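November 12, 2020

Storage and humidity, paper samples

Moved the second batch of Kosetti sheets out of the drying room this morning. Weighed the stack before and after trimming: 1,117 g down to 638 g. More waste than I'd like. The deckle edge on the long side is uneven and I had to cut well in to get a straight line.

Sizing: used the Indimitz gelatin again, same strength as in April. Two coats, hung overnight between coats. The Kisham fiber takes it well but cockles near the corners. Pressing under the heavy board flattened most of it. The Hồ sheets did not cockle at all - they are thicker and I think the longer beating helped. Vinh Tăng beat those, so ask him what roller setting he used. It is not in the log.

Ink test: iron gall, steel nib, five lines on each sheet. Feathering on the unsized control as expected. Slight feathering on Kisham where the coat went on thin. None on Hồ. Blotted after a minute and checked the backs, no strike-through on any of the sized sheets.

Humidity in the drying room is still swinging too much. The dial hygrometer and the digital one disagree by 2 points, which I can live with, but both drop fast once the heater comes on. Put a tray of water on the far bench to see if it slows things down.

Finished sheets should go flat in a closed cupboard, interleaved with blotter, nothing on top of them. Leave the doors open for a while before loading so the inside settles to room air. White two-door cabinet, one shelf across, dark inside: 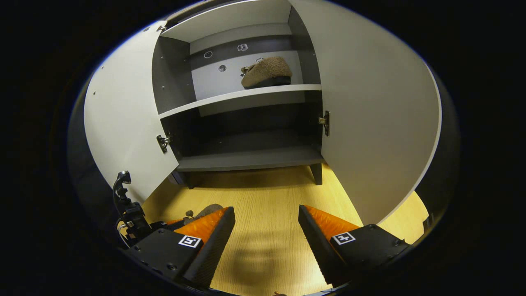 To do next

Order 300 sheets of blotter.
Rerun the Kisham ink test with a third coat.
Get the roller setting from Vinh and write it in the log.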